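Barside click and collect: a month of using it 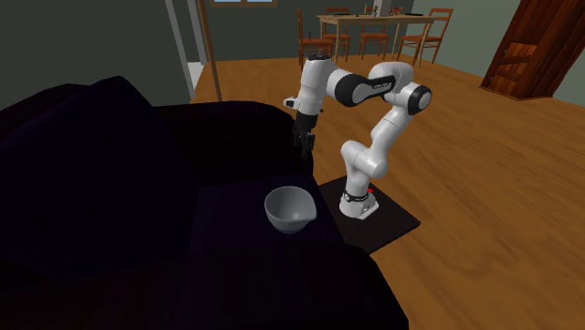

I switched my weekly shop over to Barside in May, mostly to get out of queueing in the car park with a trolley, and I've now done enough orders to have opinions. The Flurnier branch is my nearest. It's a big one, and they've put the collection point round the back by the recycling — follow the blue signs or you'll end up in the staff car park like I did!

Booking is easy. Slots go up at midnight and the good ones vanish fast, so I do mine in bed. You can change your order until 13 hours before, and I've used that more than I'd like to admit (I always forget bin bags). The minimum spend is a bit steep if you live alone, but my neighbour Beatrice and I put ours together and split it on the kitchen table.

Substitutions are hit and miss. I asked for a 500g bag of red lentils and got two small tins of green ones. Another week they swapped my own-brand coffee for a posh one at the same price, so I'm not grumbling too loudly. Fruit has been lovely every time, bread a bit squashed twice.

The app logs me out constantly and the search is daft — type "oats" and you get goat's cheese first. Refunds came through in two days though. Four stars from me, and I've booked again for Friday.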